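Print this page | E-mail this page

Skilcombe Allotment Society
Minutes of the August meeting, 7 p.m.

Valbona Kos took the chair, and then a different chair, the first having a leg missing. The July minutes were agreed after the word "marrow" was put back in.

1. Money. The balance stands at £2,779. The water bill has not arrived, which accounts for the balance. 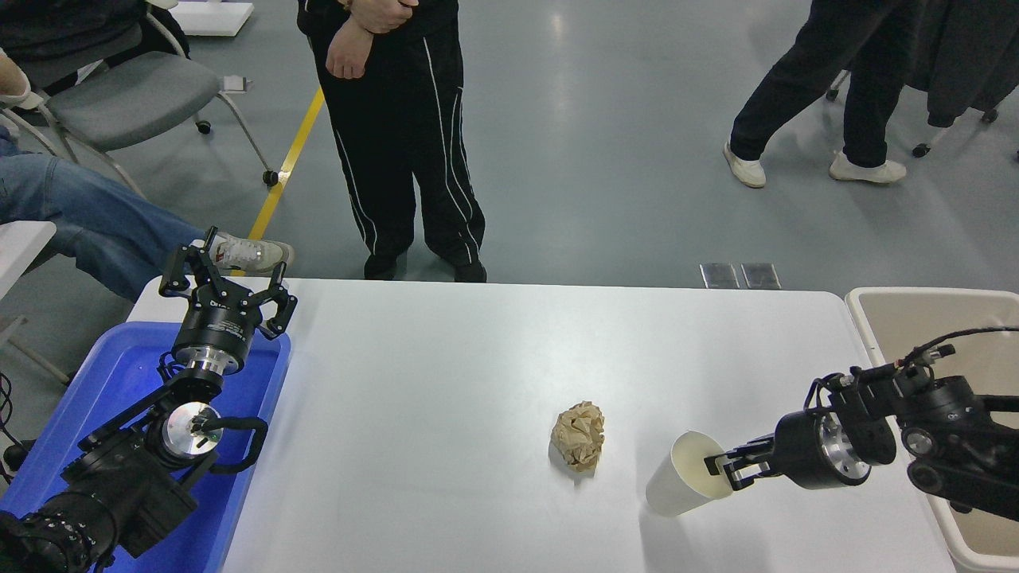 Paper cup and crumpled brown paper on a white table.

2. Water. The tap by the Plovbridge gate drips. Gronico has quoted £160 to mend it and £100 to come and look at it. Agreed to ask whether anyone owns a washer.
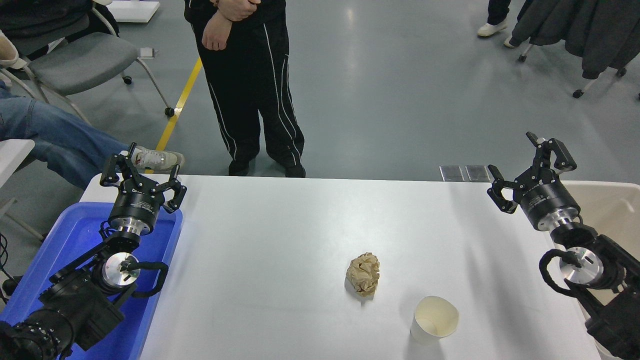 3. Compost. The shared heap is still receiving things that will never be compost, including a kettle. Members asked what is allowed. Plain brown paper is fine, and best scrunched into a ball like the one on the table, as flat sheets go slimy. Glossy seed catalogues are not fine — a blow to several plots.

4. Show. There will be up to 7 classes this year. The Nasution Cup for runner beans will be judged on length, measured along the bean. Last year's dispute was raised, and then raised again.
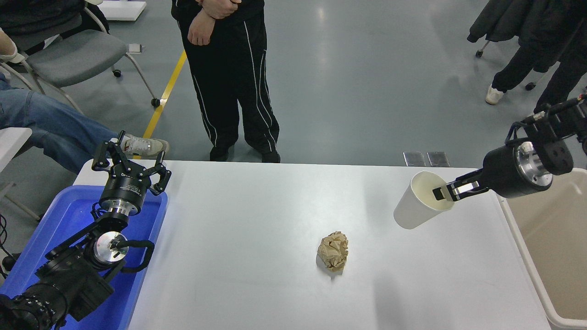
It was agreed that bent beans may be straightened by hand but not ironed. The chair asked for this to be minuted in full.

5. Any other business. Somebody's gate is squeaking. Everybody thinks it is somebody else's.

Closed at 8.50 p.m.

Related items
Minutes of the July meeting
Show entry form
Waiting list: how it works
Lost property (kettle)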